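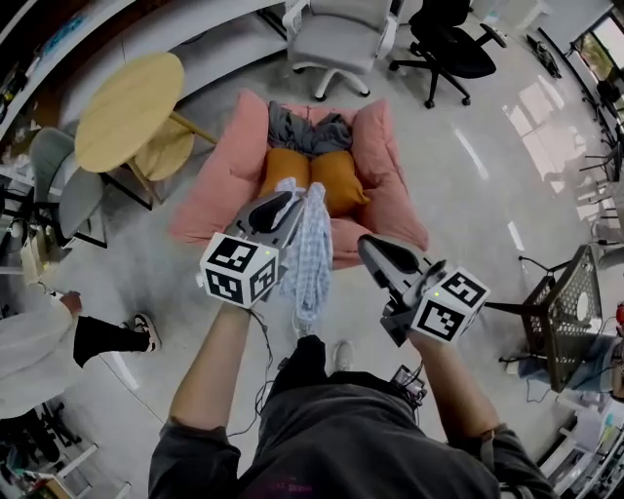

Stistton, 2026-08-17

Print | E-mail this page

The letter from the television company came when Gunther Hagedorn was peeling potatoes, and he let it lie on the table until they were in the pot. He had played the brother in "Wunden" for two seasons. In the second one the family went away over the mountains and he stayed behind at the gate, with his hand up. After this he was not seen any more, but he was often mentioned. "My brother would know what to do," the hero used to say, and Gunther, at home in his chair, used to answer, "I would not."

Now they wanted him again. It was for one episode, and the letter said nothing of which one.

He telephoned Rawan Chidiac, who had played his wife. She had also got a letter.

"Did they tell you if we are alive?" she asked.

"It is not written here."

"In mine neither. I could be a dream. Last year they brought back Timo Kohlhase as a dream and he had only to walk through some fog."

"Did he speak?"

"He said one name. He told me he practised it for a week."

Gunther looked at the potatoes. He said that he could still do the gate. His arm was good.

In May he had been at a meeting of the fans, in a hotel beside the railway in Jatton. There were 267 people and most of them waited for the hero, Jannik Reuter, who had a cold and didn't come. So they came to Gunther. A woman with a grey plait asked him whether the brother had ever forgiven the family for leaving. He told her he must think about it, and she waited in front of him while he thought, and the people behind her waited too. At last he said that the brother had kept their beds made. It was in no script. She wrote it down on her hand.

"Are you still there?" said Rawan.

"I am here. Do you think he kept the beds made?"

"Who?"

"My one. The brother."

She was quiet for a moment. He could hear a radio in her kitchen.

"I think I made them," she said. "You would have left them as they were, and shut the door."

He considered this. It was possible that she was right, and in that case he had given the woman in Jatton wrong information.

The scripts arrived nine days later. Gunther's had 17 pages, and he turned them slowly from the back to the front, as he always did. On the first page somebody was knocking at a gate. He took the script into the hall, where there was more room, and he tried how it would be to open.

Last updated: Monday evening
Shares: 17 | Comments: 2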